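# Reisetruhe Ondero 64

Wer einmal in einem Zeltcamp am Rand einer Salzpfanne morgens um fünf seine Stirnlampe gesucht hat, weiß, was eine gute Truhe wert ist. Wer seine Lampe immer gleich findet, darf trotzdem weiterlesen.
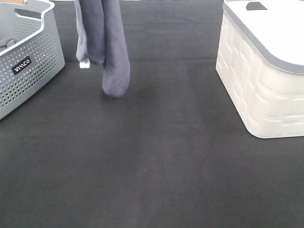

Die Ondero 64 fasst, man ahnt es, 64 Liter. Gebaut wird sie bei Filali, einer kleinen Werkstatt, die früher ausschließlich Safariveranstalter beliefert hat und bis heute so tut, als seien Privatkunden ein vorübergehendes Phänomen. Der Deckel schließt staubdicht. Gemeint ist der Staub, der sich nach vier Stunden Piste auch in der Zahnpasta befindet.

Entworfen hat die Truhe Samah El Khatib, nachdem sie im November mit dem Vorgängermodell Idier unterwegs war und in ihr Notizbuch ein einziges Wort schrieb: »Scharniere«. Die neuen sind aus Edelstahl und lassen sich mit einer Münze nachziehen. Welche Währung, ist egal.

## Technische Daten

- Volumen: 64 l
- Traglast: 40 kg
- Griffe: zwei, klappbar, auch mit Handschuhen zu fassen
- Verschluss: Doppelbügel, abschließbar (Schloss nicht enthalten)
- Farben: Sand und Oliv – nach der ersten Reise nur noch Sand
- Artikelnummer: 1388

## Für wen sie taugt

Für Lodges, mobile Camps und Selbstfahrer mit Dachträger. Für Kleinflugzeuge taugt sie nicht: Dort sind meist weiche Taschen vorgeschrieben, und Buschpiloten diskutieren ungern. Dafür gibt es bei uns die Rolltasche Orkine, die sich in jeden Gepäckraum stopfen lässt und danach auch so aussieht.

Hatem Erraji hat die Ondero eine ganze Saison lang in seinem Camp als Vorratskiste, Sitzbank und gelegentlich als Rednerpult benutzt. Sein Urteil: »Die Paviane haben aufgegeben.« Eine Garantie gegen Paviane leiten Sie daraus bitte nicht ab.

## Preis und Lieferung

109 Euro, Versand innerhalb Deutschlands inklusive. Lieferzeit fünf Werktage, auf Inseln länger. Ersatzscharniere und Dichtungen führen wir einzeln, Deckel nur auf Anfrage.

Stand: 25. Februar 2018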